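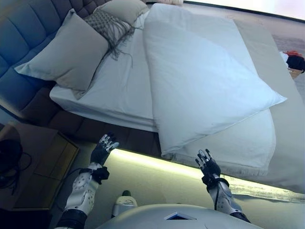

4.3 Open-day demonstration: bed making

Figure 4. Head view of the demo bed, both hands raised at the near side. Duvet folded back on itself, gray knitted throw over the pillows, fringed cover across the foot.

The open day was held at the Lovurero showroom on Friday, February 15, 2019. Visitors came through in groups of 16, one run per group, 19 runs in total. Same controller as in Section 3, no retuning. Kontogiannis ran the robot, Konstantinidis kept the log and talked to the visitors (both jobs turned out to be too much for one person in the June rehearsal).

Task: take hold of the duvet hem, pull the duvet flat toward the foot, let go, step back. Pillows and throw not to be touched. A run was stopped if either hand got caught in the throw or in the fringe of the cover.

Bedding was harder than in the lab. In Figure 4 the duvet and the sheet are both white and the edge between them is weak, so the hem finder leans mostly on depth. The light strip under the bed was a worry beforehand. It throws a bright band on the carpet right next to where the hands start, and exposure drifted when the head tilted down. We fixed exposure after the second run and left it their for the rest of the day.

Fringe is the open problem. The cover at the foot has a tasseled edge hanging over the side, and the fingers, spread as in the figure, pick up loose threads easily. Closing the hand to a flat shape before the approach helped in later runs. Not tested properly, so no claim made here.

Visitors asked about speed more than anything else. Mean run time was 117 s, slower then the lab mean, partly the lower arm speed we set for a room with people in it. Several also asked why the robot waits with both hands up. This is the ready pose, chosen so that the head camera sees both hands before the first move.

Logs from all runs are kept with the Starnard set. Grasp failures are covered in Section 4.4.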